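Tidy-up robot still at the simulation stage

Magnusson says its household software has finished 1,378 tidying runs in Mukine, a simulated home. It has yet to publish how many ended with everything put away.

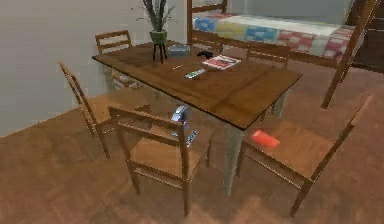
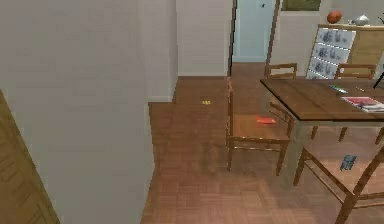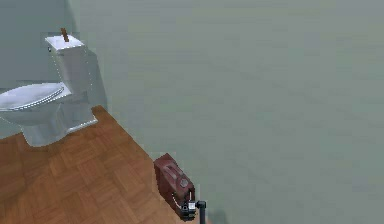
The red jerrycan, with the gripper beside it, is in the third picture.

What the numbers leave out

Project lead Åsmund Vik said 119 of the runs involved lifting something off the floor. Umesh Nishad, who tests appliances in Fondville, was unmoved. "Rendered parquet has no crumbs on it," he said. "Show me a real kitchen after tea." A home trial in Wadby is planned for November.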